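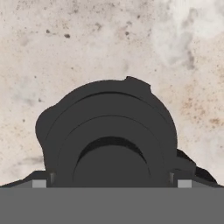
Can you learn to program a gripper arm with a simulator before you own the arm?

You can get most of the way there, as long as the simulator includes a view from the wrist and you're willing to be bad at it for a couple of weeks.

I've been wanting to write this since October, when I signed up for Altik, and every time I sat down to do it I ended up opening Altik instead and playing with it until midnight. So take that as the short review.

Altik is a simulator with lessons attached. You pay for the lessons, the simulator comes with them, and at the end there's an optional kit you can buy with a real tabletop arm called the Carvalho. I haven't bought the arm. I'm writing about the software and the lessons only, and I paid for both myself.

My background, so you know who's talking: I do payroll for a bakery supply company and I took one programming class in college. I can write a loop. I can usually find out why a loop is broken. That was enough for the first half of the course, and then for the second half I had to go look up what a quaternion is (I still couldn't explain it to you at a party, but I can use one now!).

The first few lessons keep you outside the robot. You float around the work surface with the mouse and send the arm to different places, and it's fun in a dollhouse sort of way. Then lesson five moves you to the gripper's own view and everything gets harder and much more interesting. You've got the gray of the palm along the bottom, the fingers coming up, and whatever you're going after sitting right between them, huge and dark and taking up most of what you can see. The speckled stone background is the same one they use through the whole middle of the course, and I've looked at it for so many hours that I now notice countertops in other people's kitchens.

What surprised me is how little the wrist view gives you when you're close. From across the table an object has a shape and you know what you're looking at. Up against the palm, a dark thing is mostly an outline with some faint curves inside it. My first instinct was to brighten the lights, and you can do that, there's a slider. Roxana Valderrama, who runs the help forum, talked me out of it. She wrote back: "Leave it dark for a week. Get your grasp from the approach, and use the close view to check that you're centered." I left it dark for a week. She was right, and I was a little annoyed about it.

The practice is built around a scoring tool they call Pistura. It runs your grasp program over and over with small changes, moving the object a bit or turning it, and tells you how many held. The full set is 1,085 trials. My first real program held 52 of them. I took a screenshot, I was so proud, and then I read what other people were getting and quietly deleted the screenshot.

But that's what I like most about it. Pistura lets you replay any failed trial from the wrist, so I could sit there with coffee and watch myself miss. I was closing the fingers too early, almost always. One finger would touch, the object would turn, and the other finger would push it out sideways. I must have watched that forty times before I added a pause and a centering step, and the next run was so much better that I yelled and woke up the dog.

Now for the things I'd change.

The lessons on contact and friction are thin. Najwa Awwad teaches those, and she's a wonderful teacher, clear and kind of funny, but the section stops right when I wanted it to keep going. There's a lot of "try different values and see," and I did, and I saw, and I'd still like to know why.

Saving is clumsy. Your programs live in a part of the site called Flurkia, and it will only keep 2 versions of each file unless you rename them. I lost an evening's work to this. Rename everything.

It's also heavy on an older laptop. Mine ran the outside views fine and then the fan went crazy whenever I turned on the full-quality wrist view. The lower setting is fine for learning and Pistura scores the same either way.

And I wish the course said earlier that a simulated surface behaves itself. There's a good interview near the end with Heriberto Ayala, who does this kind of work for a living, and he talks about moving his own grasps to a real arm and having to redo the finger speeds. I'd have liked to hear that in week one. I don't think it would have scared me off.

Would I recommend it? If you already do this at work, you'd probably be bored until lesson nine. If you're like me, curious and a bit stubborn with evenings to spare, I think it's great. The subscription lets you pause for up to two months, so you can stop during the holidays and not pay for nothing, and I used that in December. Everything was where I'd left it when I came back.

I'm on the bin-picking lessons now, with several objects piled together, and my scores are terrible again. I've gone back to watching replays over breakfast. If anyone reading this has gotten the two-step regrasp to work in lesson fourteen, please leave a comment, because mine drops the thing every single time it changes its grip and I can't tell if it's the timing or the angle.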